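Getting Sticky Soda Off Painted and Wooden Furniture

November 14, 2019
14 shares | 6 comments

Dried soda is mostly sugar, and sugar dissolves in warm water. Most of the trouble people have with it comes from scrubbing before the water has had time to work, or from using a cleaner that dulls the finish.

What you need

A bowl of warm water, dish soap, two soft cotton cloths, a dry towel and a plastic scraper. An old library card will do for the scraper. Skip the green scouring pads. They leave fine scratches on matte paint that show up in low light and can't be buffed out.

Fresh spills

Blot, don't wipe. Lay the towel flat over the puddle and press down, then fold it to a dry side and press again. Go over the area with a damp cloth and dry it right away. Check the front edge and the underside of the top, where a drip can run back and dry out of sight. If the cabinet has doors, open them and wipe along the top of each one too.

Dried spills

Wring a cloth out in warm water with 5 drops of dish soap per quart. Lay it over the ring and leave it for 5 minutes. Lift it and wipe with the grain if the wood shows, or in straight strokes if it is painted. Repeat until your finger no longer drags. Rinse with plain water and dry.

On a surface with a raised rim, sugar collects in the corner where the rim meets the top. Wrap a single layer of cloth over the edge of the scraper and run it along the joint.

Gray matte tops, cans and candy

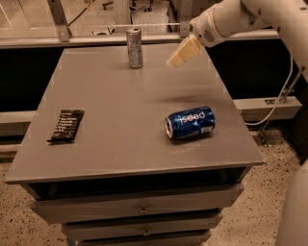
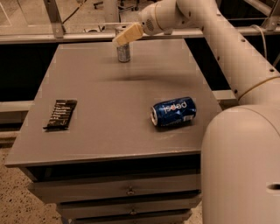

Is vinegar safe on a painted cabinet?

Weak vinegar is fine on most cured paint, one part vinegar to 20 parts water, wiped off with plain water afterward. Leave it off waxed or shellacked wood, and don't use it on paint that is less than a month old.

Chocolate

Let it harden first. If the room is warm, hold a bag of ice on it for a few minutes. Lift the bulk with the scraper held nearly flat, then treat the brown smear with the same soapy water. The fat in chocolate needs the soap, so plain water will only spread it.

White rings

A cold can sweats, and the moisture gets into the finish. On waxed or lacquered wood, set a hair dryer on low and keep it moving a hand's width above the ring. Stop when the wood feels warm. If the ring fades, finish with a thin coat of paste wax. I have used Mudora paste on a pine chest for years and it hasn't yellowed. On matte paint, leave wax alone. It makes a shiny patch.

Storing cans

Keep unopened cans out of the garage in July. Ours gets over 90 degrees, and a box of seltzer on the top shelf split and soaked everything under it. A low cupboard indoors is better. Line the shelf with a rubber boot tray so a leak stays in one place.

Rinse empties before they go in the recycling bin. Clillomden takes them loose, but Flanagan wants them bagged, no more than 100 to a bag.

14 shares | 6 comments | Leave a comment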